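# Folding striped dish towels so they fit a shallow drawer

**marrowbone_k** wrote:

I have a stack of white cotton towels with blue stripes and a drawer that is too shallow for them. Folded in quarters they jam every time. I tried rolling, but the rolls come open. I also grab them wrong, I think. If I pinch the end, it bunches into a tight neck and the fold starts crooked.

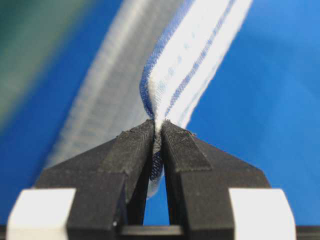

## Replies

**tallowfield** wrote:

Lay the towel flat first and do nothing else until it is flat. Long side toward you. I use a plain blue cloth on the table so the towel doesn't slide. My checked ones from Nasitz never come out square, and one corner flares past the side however I pull it. Fold to the stripes and ignore the hem.
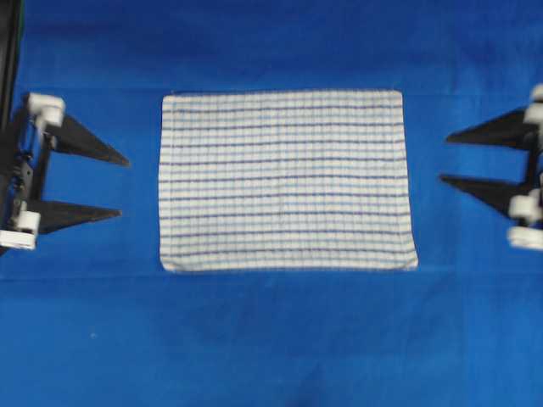 *Photo: tallowfield. OK to repost with credit.*

Then fold in thirds the long way and in half twice. It ends up narrow enough to stand on edge.

**Grekton_drawers** wrote:

Disagree about the stripes. Woven stripes drift after washing. If you follow them you get a fold that looks right and a packet that leans. Go by the edges and give the corners a tug.

**tallowfield** wrote:

Mine lean a little. They still fit.

**pell_9** wrote:

What is the drawer? I had the Sengar with the low front and nothing stood up in it. I moved the towels to a shelf and put the foil and bags in the drawer.

**marrowbone_k** wrote:

It's the Kunder, the 300 mm one. Two rows of towels side by side if I fold them narrow. I would like to keep them there, it's next to the sink. I put a blue cloth down on the table tonight. Green on one side and blue on the other, with the white towel at the right edge.

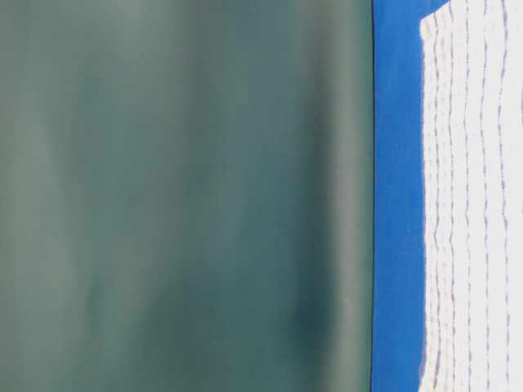
*Last edited by marrowbone_k on Sunday, January 28, 2018*

Tried thirds with four towels. The first was bad, the rest were fine. I went by the edges on the last one and could not see much difference.

**Grekton_drawers** wrote:

You will after a few washes.

**pell_9** wrote:

On the bunching – take less cloth. Pinch only the corner, fold it over itself a bit, and leave the rest lying on the table. The finished border stays fairly straight that way and only gathers near your grip.

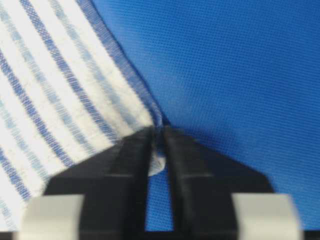
## Rolling instead

**oatbin** wrote:

I still roll mine. Fold in half, roll from the open end, and pack them tight with the loose edge down. They only come open if the drawer is half empty. Takes me around 2 minutes for the whole stack.

**tallowfield** wrote:

Rolls are too tall for a shallow drawer. That was the original problem.

**oatbin** wrote:

Depends on the towel. Thin ones are fine.

**marrowbone_k** wrote:

Mine are on the thick side, so I'll stay with thirds for now. The drawer closes.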